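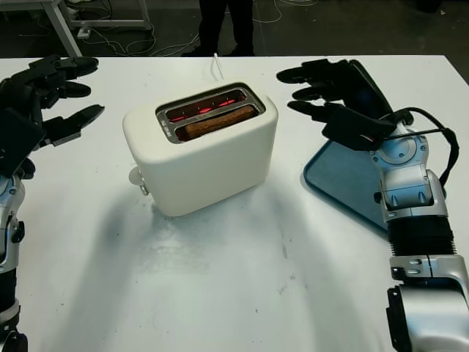
Small Appliances > Toasters & Toaster Ovens

Thread: Two-slot, one slice. Which slot, and does the empty one matter?

crumbtray_153
Posted 14th June
Cream two-slot, rounded corners, metal plate on top, lever on the left end. One slice in the front slot, rear slot empty. The rear elements glow red-orange the same as if there were bread in there. I eat one slice at breakfast, so half the heat goes into the kitchen. Questions:
1. Is there any reason to prefer front or rear for a single slice?
2. Does running a slot empty shorten the life of the elements?
The manual says nothing on either point.

ohm_sweet_ohm
Re 2: no. On most basic two-slots the elements are wired in series or on one switched circuit, so they all come on when the lever latches. The wire runs a bit hotter with no bread in front of it, but it is designed for that. I ran a Telletti for 13 years on single slices and replaced the lever spring once. Elements were original when I gave it away.

Re 1: check the plate. Some models have a marking next to one slot for single slices. Yours has small lettering at the left end of the slots that I can't read at this size. What does it say?

pesonen_owner
Disagree on "doesn't matter." If the timer is a thermal type and not electronic, the sensor sits nearer one slot. Put the bread in the other one and you get a different shade at the same dial setting. My Pesonen comes out a full step darker in the rear slot.

ohm_sweet_ohm
Fair for older ones. Anything with an RC timer board won't care which slot you use. It will still brown faster on a second round when the body is warm.

crumbtray_153
Lettering is the model number and the wattage, 700. No slot marking. I don't know which type of timer it has.

slot_machinist
Easy to test. Start cold, same loaf, dial on 2. One slice in front. Unplug, let it cool completely, repeat with the rear. Compare the middle of each slice and ignore the crust, which browns early and tells you very little.

Also, your slice stands high enough that the crust shows above the rim. The top edge will always be paler on tall bread. Turn it sideways if the slot is long enough.

pesonen_owner
Sideways only works with sandwich loaves. A farmhouse slice will jam against the guide wires.

slot_machinist
Then trim it. Or cut it in half and use both slots, and the empty slot question goes away.

vevitz_fan
If you only ever make one slice, buy a one-slot. Vevitz makes a long narrow one.

ohm_sweet_ohm
A long slot has long elements. With one ordinary slice in it you are still heating bare wire on either side. The saving is smaller than people expect.

breadboard_bill
Separate point. Cord comes out of the back, so keep it running straight away from the body and don't let it lie over the top. I'd also keep plastic trays well clear of it while it's on. The sides of these get warm, and the air over the slots is much worse.

crumbtray_153
Noted. Ran the test with cooling in between. Front and rear are the same in the middle, within what I can judge by eye. Rear is slightly darker on the side facing the back wall. Going to stay with the front slot and stop worrying about the elements.

pesonen_owner
One pair of slices isn't much of a test. Try it again on a higher setting, the difference on mine doesn't show below 3.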